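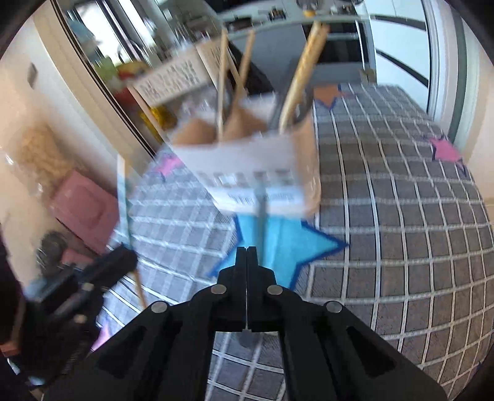
**Figure 4.** Cardboard box with a printed label and barcode on its lower front face.

### 3.2 Label legibility and return rates

Parcel records were obtained from the Komanham depot for the month of July. Of 894 returned parcels, 194 carried a return code that pointed to the label and not to the address itself. Following Lodhi and Bélanger, we sorted these into print faults, surface damage and poor placement – the last covering any label applied over a seam or folded across an edge.

Poor placement made up nearly 70 percent of the label-related returns. Print faults were rare and came mostly from a single thermal printer at the Ankrah counter, which was replaced before the end of the study period. Surface damage was harder to code. Two raters (Greco and Sala) worked independently, and disagreements were settled by a third reading.

Box size had no clear effect on placement faults once sender type was taken into account. Small senders used wider labels on narrow faces more often than contract senders did. The Junden data, discussed in Section 3.3, show the same pattern at a lower overall rate.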